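Hydration and Fluid Balance: Notes for Unit 4
Olevis College, Introductory Nutrition. Instructor: Normand Kennedy

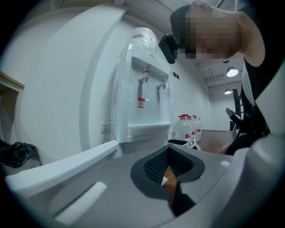
Where body water is held
Most of the water in the body is inside the cells. The rest is in blood plasma and in the fluid between cells. Lean tissue holds more water than fat, so two people of the same weight can carry different amounts.

How water comes in
Drinks supply most of it. Food supplies a good share — soup, fruit and cooked grains especially. A little more is made when the body breaks down fat, starch and protein.

How water goes out
Urine is the main route and the one the body controls. Sweat, breath and stool account for the rest. Losses through sweat rise quickly in heat or hard work.

Control
When the blood gets more concentrated, the brain does two things. It sets off thirst, and it releases antidiuretic hormone (ADH), which makes the kidneys hold on to water. Older adults often feel thirst less, so intake has to be watched.

Sodium
Water follows sodium. Drinking a lot of plain water very fast can dilute blood sodium, a condition called hyponatremia. Know this term for the test.

Reading: Cormier, chapter 18, up to the section on kidney function. Bring your one-day fluid log to room 272.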